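Tidying a Desk with Two Arms: Are Household Machines Ready?
Student project report, submitted by Sumaiya Nanayakkara
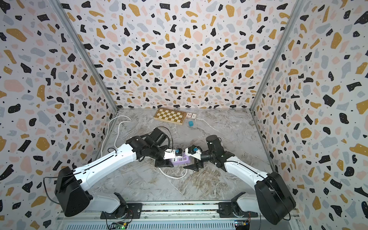
Photo: S. Nanayakkara / Bomham project archive

1. Purpose

This report considers whether a pair of low-cost robot arms can carry out the small tidying jobs found in most homes. The task selected was the clearing of a power strip and its cord from a work surface. Cords are a demanding case. A box or a block keeps its shape when it is lifted, whereas a cord bends, slides and catches on whatever is near it.

2. Setup

Both arms are mounted on a single aluminum rail at the front of an open enclosure with patterned walls and a marble-print floor. The purple power strip was placed within reach of both grippers, with its white cable looped on the floor. A chessboard, a box of playing cards and a small teal cube were set toward the back as items to be left alone. The arms were driven by the Borari control program, and trial results were recorded in Clikport.

3. Method

Each trial began with the strip between the arms. One gripper was to hold the strip while the other gathered the cable and laid it alongside. A trial was counted as a success only if the strip and the full length of cable ended inside a marked area and the items at the back had not moved. A person could stop the arms at any time – this was recorded as a failure. All trials were completed in April.

4. Results

Of 71 trials, 34 met the full standard. In 11 trials the strip was placed correctly but part of the cable remained outside the area. Four trials were stopped by hand when the arms came too close to each other. The remaining trials failed at the first grasp, most often with a finger closing on the edge of the strip and slipping off.

Grasping the strip improved after the starting height of the grippers was lowered. Handling of the cable did not improve to the same degree. When the loop lay flat, the fingers tended to push it along the floor before closing.

5. Discussion

A success rate below one half is not adequate for home use. A person clears the same surface in a few seconds and does not need the strip placed in advance. The Malý workshop, which lent bench space for the project, asked whether the same arms could sort leads at a shop counter. On present results the answer is no, although placing rigid items of known size may be within reach.

6. Further work

The next group should test softer finger pads and a cable of a darker color. It is also recommended that the chessboard be moved closer to the arms, so that avoiding nearby objects becomes a proper part of the test. The trial records and the gripper settings have been left with the department.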